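Tuesday, laundry corner, Kerklow building

Started 8:40. Aim for today: get the shop rags and the Procházka cotton covers through the wash without the covers coming out gray again. Last batch was a mess, lint all over and one cover pink at the hem. My fault, red rag in the pile.

Sorted first this time. Rags in the blue tub, covers on the bench, anything with solvent on it goes in the metal can outside and does NOT go in the machine. Found two rags that smelled of thinner in the clean pile. Whoever folded those please sniff first.

Weighed the covers dry, 3000 g for the lot. Ok for one load. Rags I didn't weigh, just filled the drum loosely and left a hand's width at the top.

Detergent: Erus liquid, 50 ml for covers, 100 ml for rags. Rags had that extra 50 last month too and rinsed ok so keeping it. No softener on the rags, they stop soaking up oil. Somebody has been putting it in, the drawer was sticky. Scrubbed the drawer with the old toothbrush and hot water, back in by 9:15.

Panel labels are mostly Chinese so for anyone new, the key you want is at the right of the panel, marked Start/Pause. Pull the door at the oval sticker on the right side of the ring, the one with 拉 on it. Don't yank from the bottom, the gasket folds over and then it drips.
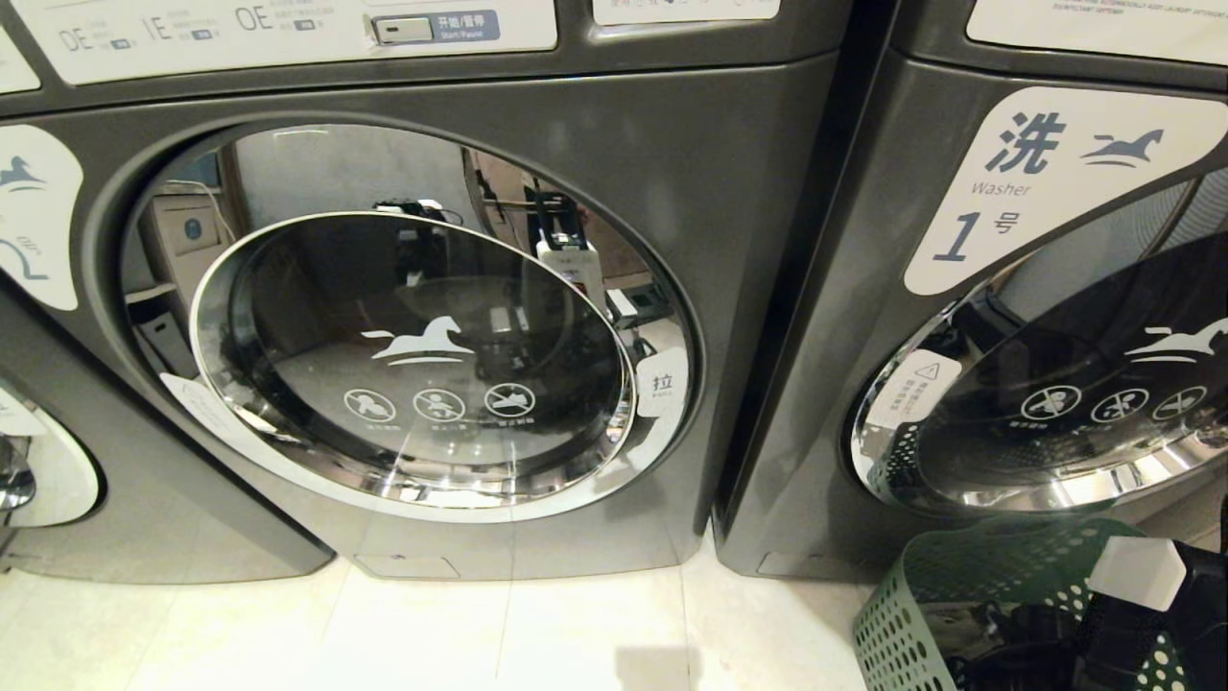

Washer, front. Pull sticker on the right of the door ring, Start/Pause up on the panel.

Load 1 (covers) in at 9:25. Cold, long program. Checked at 9:50, no drips on the tile by the left foot where we had the puddle in January. Put a paper towel under there anyway.

Load 1 out 10:35. Covers look good – no pink, a bit of lint on the seams. Hung them on the rack by the window, not the dryer. The Gondport dryer shrank the last set and they had to be forced over the corners. Lable on the cover says line dry, we just never read it.

Load 2 (rags) in 10:45, warm. Out 11:50. Still some 2 or so with black grease set in, tossed those. Rest are fine for bench use. Not for glass.

Wiped the door ring and the glass after, water spots dry on the chrome and then they're a pain. Wiped teh gasket too, pulled a cable tie and a washer (the metal kind) out of the fold. Check pockets and rag bundles before loading!!

Door left open a crack to air out.

To do
– order more Erus, bottle is nearly done
– drain filter, not done today, need the shallow tray
– covers back on when dry, prob tomorrow morning
– second tub for solvent rags, with a lid, and write on it in big letters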